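Rerik publishes handling rules for garment-sorting robots

Mar 11, 2026

Rerik has released a set of good practice rules for robots that handle clothing, covering grip limits, container types and when a person has to step in. The text runs to 197 clauses and replaces a draft sent out in February.

Under the rules, a gripper must slow down before its fingers pass the rim of a basket or bin. After two failed grasps on the same item the arm has to stop and call an operator. Sites must also keep a log of every stop for five years.

"Most of the damage we see is pulled knits and torn seams," said Vitória Bettencourt, who led the drafting. "Speed near the container was the first thing we wrote down."

The draft drew 956 comments. Stemel, which runs sorting lines, had asked for a higher speed limit – that request was turned down.

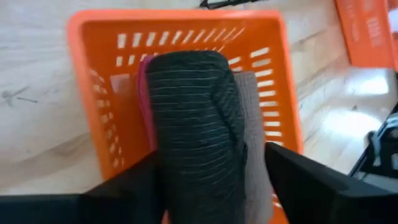
Gripper fingers reach toward clothing in an orange basket.

Chiharu Furukawa of Bouazza said the company will check its own cells against the rules before buying new arms. The rules are voluntary.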